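3.2 Materials and rating procedure

The study asked how people describe the surface of everyday things when they can look at them but not touch them. We collected short written answers from readers of two regional newsletters, Momoma and Drornby. In total 3,341 answers were kept after we removed the empty ones. Each person wrote freely, in any order, and could use a word more than once. Colour words were counted apart from texture words, as in the earlier Segura list.
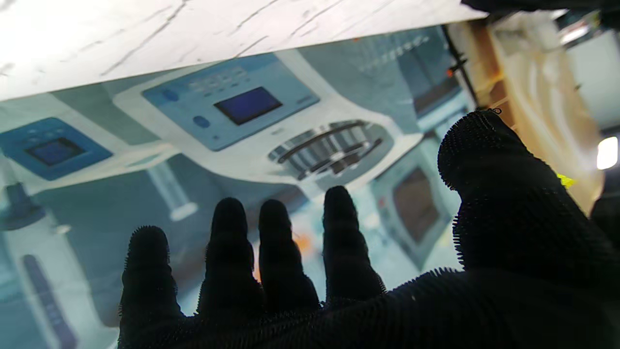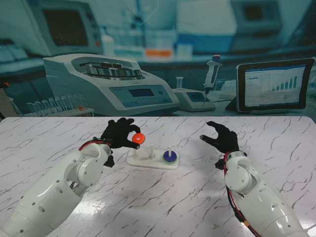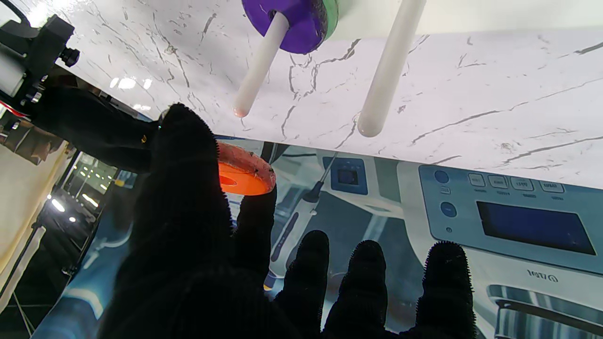
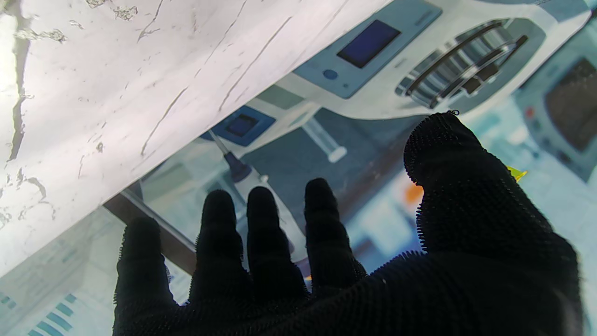
Figure 2. Four pictures from the set, all with black hands in them. The second also shows a marble-patterned tabletop and a ring-stacking board with three white pegs; the third shows an orange disk with a central hole.

3.3 Grouping of the words

Words with the same root were joined, so that "fuzz" and "fuzzy" became one entry. Spelling was changed to the Australian form before the grouping. Comparisons such as "like a carpet" were kept whole. We then took the 300 most frequent entries and compared them with the Naketti word list, which was made from spoken interviews. Entries found in only one of the lists are discussed in Section 4.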